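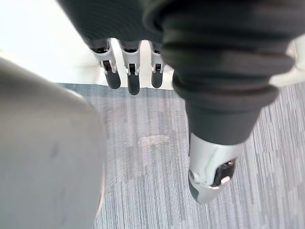 The carpeted floor at Gedeck House, Amham

Home | What we do | Listen | Join in | Contact

Print this page | E-mail to a friend

Readers wanted for the Govlow Talking Library

Do people tell you that you have a nice voice on the telephone? Have you read the same picture book to a grandchild so many times that you do the crocodile in your sleep? Or do you simply like the sound of a good sentence said out loud? If so, we would love to hear from you, because we are looking for new volunteer readers to start with us in August.

The Talking Library records local news, short stories, poems, recipes and the odd bit of family history for people who find ordinary print hard going. Some of our listeners have lost their sight, some have had a stroke, some can't hold a book up for long any more, and a few just grew up with the wireless and like company while they peel the potatoes. We post out memory sticks in yellow wallets, and the same recordings can be played over the telephone by anyone who would sooner not fiddle with a stick. Last year we sent out more than 1,000 wallets, and nearly all of them came home again in the post, one with a very kind note and a pressed wattle flower inside.

What you would be doing

Each reader comes in once a month for a session of 90 minutes. You'll be sent your pieces a few days ahead so you can practise the tricky names (Govlow has more than its share of tricky names - we keep a list of how the old families say them, and you are welcome to add to it). On the day you sit down with a cup of water and a recordist, read your pieces through, and go back over anything that came out sideways. Everybody stumbles. The recordist can trim out coughs, rustling and the rubbish truck, so please don't lie awake over it.

We also have a longer project on the go, which is the complete Wijesinghe letters. These were written home by a schoolteacher over many years in the district and they are funny, cross, tender and full of weather. There are 36 of them still to be recorded, and we would like a mixture of voices, so new readers will be offered one if they'd enjoy it.

Who we are looking for

You don't need any acting or radio experience, and we have no favourite accent. Our listeners come from all over and they have asked more than once for voices that sound like their own neighbours. We are especially short of younger readers, men's voices, and anybody who can read comfortably in a second language. You do need to be 16 or over, able to get to Amham, and happy to be told that you are going a bit fast. Almost all of us go a bit fast.

If reading aloud isn't your cup of tea but you like the idea of the place, we could also do with people to pack wallets and to ring listeners who live alone. Say so when you get in touch and we'll find you something.

The practical side

Sessions run in the mornings from 9.30 and in the evenings from 6.30. Gedeck House is a short walk from the Amham bus stop and there is parking behind. Please let us know if stairs are a worry or if you'd like your scripts in larger type or on coloured paper. We can't pay readers, I'm sorry to say, but we do refund bus fares and petrol, and there is always tea.

How to put your name down

There is no form. Just write or ring and tell us a little about yourself, what you like to read and which times of day suit you. We will then ask you in for a short voice try-out, where you'll read a news item, a paragraph from a story and a recipe. The recipe is harder than you'd think, what with all the teaspoons and tablespoons. Rostyslav Yatsenko does the recording and will show you how to sit and how far to keep from the microphone. I'll be there as well with the kettle on.

After that we ask new readers to come along to 3 training evenings, which are relaxed and rather good fun, and where you'll meet a few of the people who have been reading for us for years. If you try it and decide it isn't for you, please don't feel awkward about saying so.

Letters can be left at the front desk at Gedeck House, marked for the Talking Library, or you can use the Contact page. I do my best to answer everyone within the week, though I'm slower in the school holidays.

With warm wishes, and looking forward to meeting you,

Katia Lo Presti
Readers' Coordinator, Govlow Talking Library

Page last updated: August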